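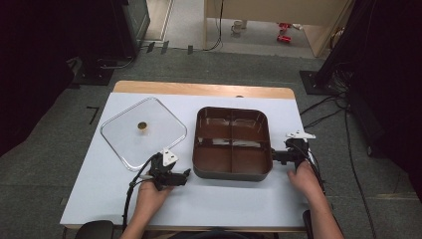 Home | Kitchen | Laundry | Garden | Ask Shaimaa

Getting along with a divided pan

I was sure I'd hate a rectangular pan with four sections, and now it's out every Tuesday for breakfast-for-supper (eggs in two, mushrooms and tomatoes in the others!). A few things I've picked up:

Oil each section by itself, a half teaspoon is plenty. Start whatever's slowest, then give it 5 minutes before the eggs go in. Lid on for the last 2 and the tops set without flipping.

Wash it with a soft sponge and get right into the corners by the divider, where the grease likes to hide. Glass lids want to cool down before they meet the sink, so park yours on a towel. And store the lid knob-down inside the pan with a dishcloth between!

Contact Shaimaa Ashour | © Prarnau Kitchen Notes | Back to top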